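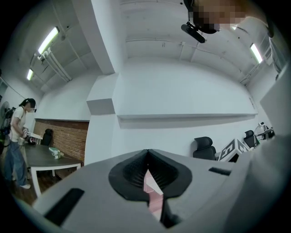
4.2 Does the pose filter help?

Prior work reports large gains from filtering hand-held gripper recordings by tracking confidence before training. We were not convinced. Most of those reports compare a filtered set against a larger raw one and leave training steps unequal, so the gain could come from either. We reran the comparison with steps held fixed. The raw set has 2,149 episodes; the filter, as shipped in the Arkatano toolkit, rejects 942 of them.

Rejections cluster where the wide-angle view holds mostly ceiling and plain wall, with few corners to track. This is a property of the room and says little about the demonstration. A filter that drops such episodes also drops a certain kind of motion -- wrist tilted back, gripper close to the body -- and the policy then never learns it.
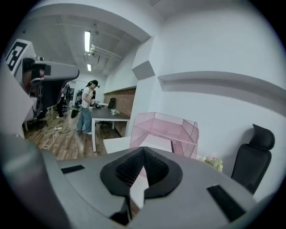
Figure 4. Wide-angle view from the hand-held gripper during recording. Ceiling and wall take up much of the view; a square marker is visible at left.

Under equal steps, the filtered policy did better on placing and worse on regrasping. Averaged over both tasks the difference is within the spread between seeds. Semple and Urquhart argue that marker-based correction makes filtering unnecessary, but their test used 34 episodes in one room, and we would not lean on it. Our own result covers a single planner, Brolleo, and may not carry over to others.

Filed under: Robot Learning, Perception
3 comments | 12 shares
Contact: Senga Mowat, Urnelham Lab | Back to top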